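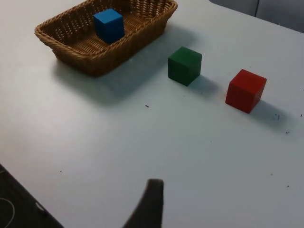 Interim report to the Pronia Fund: block and basket tidy-up sets, Endwood site

Period covered: March to August
Grant line: early learning materials
Prepared by the materials lead, Endwood

1. Where the money went

The grant paid for painted wooden cubes and woven baskets, bought from Vevholm and sent out to family rooms that asked for them. We ordered 297 sets. By the end of August, 159 had gone out. The rest are on the shelves at Endwood, and I would rather say so on the first page than leave it for the appendix.

A set is one basket and 3 cubes: blue, green and red. The application called this "a complete sorting and tidying resource." I did not write that sentence and would not sign it today. It is a basket and some blocks. They may still be worth having, and most of this report is about whether they are.

2. What we set out to show

The application made two claims. The first was that a small set with its own basket gets put away more often than a large mixed box. The second was that children would pick up color names along the way. The Boyer room was chosen as the place to try the activity before the sets went anywhere else, and we used a plain white table there so that the colors would stand out.

The activity is short. The blocks start in a row, the adult names a color, and that block goes in the basket. Then the next one. When the basket is full the blocks come out and the row is made again. 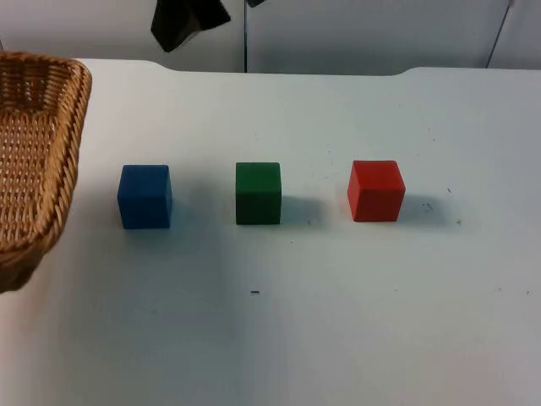 Blue, green and red blocks in a row on the white table, basket at the left.

3. What we found so far

On the first claim, the rooms tell us the sets do get put away. I believe them, up to a point. With so few blocks there is very little to put away, and a large mixed box was never going to win that comparison. We did not give any room a large set with a good basket, or a small set with no basket, so we can't say which part is doing the work. That was a flaw in the plan from the start and I raised it in March.

On the second claim we have almost nothing. Several rooms reported that children "know their colors now." None of them checked what the children knew before. I have left those comments out of the results and would ask the Fund not to quote them.

Some smaller points, from the return forms:

The green is too dark. In a dim corner, adults said it was taken for black. Vevholm has offered a lighter shade for the next order at the same price. We have not accepted, as I don't think there should be a next order until the current stock is gone.

The basket is liked more than the blocks. Rooms have been using it for crayons, socks and snack packets. This is good for the basket and does little for our claims.

The weave collects crumbs. Wiping does not get them out, and shaking does only part of the job. The care sheet says "wipe clean" and needs to be rewritten.

The blocks have held up well. No forms reported chipped paint, though I would point out that the form has no box for it.

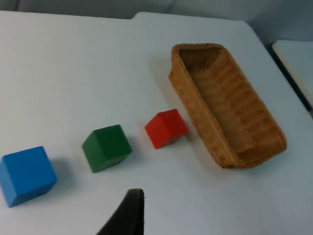

Could the same activity be run with a shoebox and any blocks a room already owns?
Very likely. Two rooms on the waiting list have started that way, and their forms look much like the others. We should compare them properly before spending more on baskets.

4. Changes for the next period

We will stop describing the sets as a color-learning resource. The leaflet has been cut to one side and now covers the activity, cleaning and storage.

Rooms that receive a set from now on will fill in a short sheet before they open it, as well as the one at the end. It asks which colors each child can name and how the room tidies up at present. Expect fewer returned forms as a result. The ones we get should be of more use.

Remaining sets will go only to rooms that agree to this. It will slow things down, and the delivery target in the original plan will be missed.

5. Request to the Fund

We are asking for three more months and no further money. If the before-and-after sheets show nothing, the final report will say that, and the remaining baskets can be given away for crayons.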